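Interview: Desks, Floors and the Furnishing of Small Rooms

9 March 2023

The furniture workshop at Batham supplies desks to rental flats, student housing and small offices. Its product lead has worked on the Perine line since the first drawings and agreed to talk about edges, finishes and floors. The conversation took place in the showroom on the upper level, and has been shortened.

The Perine desk is sold in one width and two heights. Asked why the range is so narrow, the product lead pointed to the way orders come in. "A housing manager furnishes 50 rooms at once and wants every room to take the same desk. If we offer six widths, the order takes a month longer and the mistakes go up. One width fits between a bed and a wardrobe in most of the floor plans we get."

White remains the most requested finish. The product lead said the preference has little to do with fashion. Rental rooms are often photographed by the landlord, and a pale desktop makes a short room look longer. Marks are the drawback. "Pen comes off with a damp cloth if it's done the same day. Hair dye doesn't come off. We tell buyers that before they sign."

The front edge took the most work. Early versions had a square edge, and tenants complained of sore forearms after long periods of typing. The second version was softened with a small radius, which helped the arms but chipped in transit. The edge now in production is fully rounded and carries a slight curve along its length.

"The curve is there for the chair," the product lead said. "People don't sit dead center. They sit a little to one side, with one arm further onto the desk. A straight edge is fine for a person who sits straight, and we haven't met many."

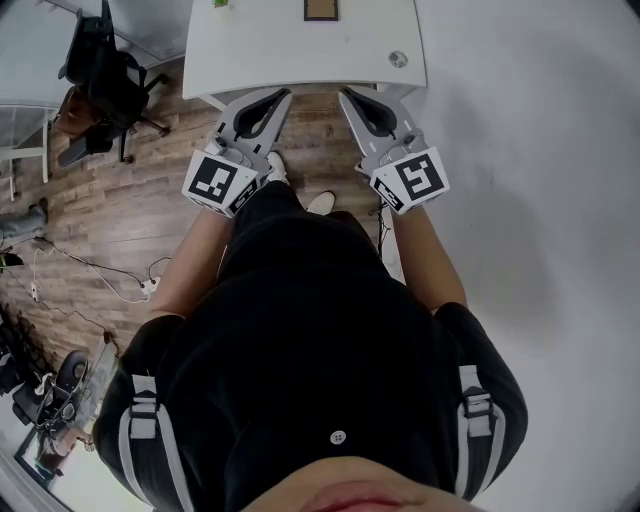 How should a desk be placed on a wooden floor?

"Lift it into position with two people and set it down flat," the product lead said. "Dragging is what ruins floors. Put felt pads on before it goes in, check them every August or whenever the room changes hands, and replace any that have picked up grit. A worn pad with sand in it cuts a board faster than a bare foot would."

Floors come up often in the company's correspondence. The workshop tests its pads on sample boards from Zoëga, a flooring mill, using a weighted frame that is pushed back and forth 4,000 times. The pads now supplied showed a dull track at the end of the test but no cut through the finish. An earlier pad, glued with a softer adhesive, slid off its foot after 200 passes and was withdrawn.

The discussion moved to what people keep on a desk. The workshop visited furnished rooms before settling on the depth of the top, and found that the back strip fills first. Framed pictures, trays, chargers and plants go to the rear, and the working area is whatever is left. The top was made deeper as a result.

"We had drawn a shelf for the back," the product lead said. "It was dropped. Tenants put the shelf to use and then put the same amount again in front of it. The plain top gave them more room to write."

Storage is handled by a separate drawer unit, the Trurent, which rolls under the desk or stands beside it. It has 3 drawers, the lowest deep enough for hanging files. The product lead advises against pushing it fully under the desk in a narrow room - the knees end up against the drawer fronts, and the sitter turns sideways to compensate.

On assembly, the product lead recommended tightening the leg bolts by hand first, standing the desk upright, and only then using the key. Bolts tightened fully while the desk is upside down tend to leave one leg short of the floor. A desk that rocks after this should be moved to another spot before anything is adjusted. "Old boards are rarely level. Turn the desk a quarter and try again."

Replacement feet and pads are sold from the Batham counter and can be ordered by post. The low version of the Perine is out of stock at present. Orders for it are being taken for the next production run.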